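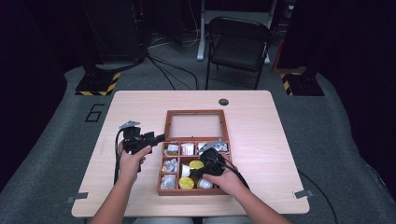 Grevitz compartment box, reddish-brown

Storage box for tea bags, sachets, wrapped sweets and coffee pods. The tray is divided by thin wooden partitions. The hinged lid has a wooden frame and a clear panel, and opens fully to lie back on the worktop behind the tray.

Product details
Body: wood, reddish-brown finish
Lid: hinged, clear panel in wooden frame
Partitions: wood
Contents: not supplied
Guarantee: 2 years

Use
Place on a level surface. Allow clear space behind the box for the lid. Small cups can be laid on their side in the tray with pods next to them. Remove all items before closing if the lid does not sit flush.

Care
Wipe with a dry or slightly damp cloth. Do not immerse. Do not use solvent cleaners on the clear panel.

Ordering
Supplied singly or in cartons of 6. Orders received by Thursday are sent out the following week. Trade enquiries: Raffaele Pace, Sundamgate depot.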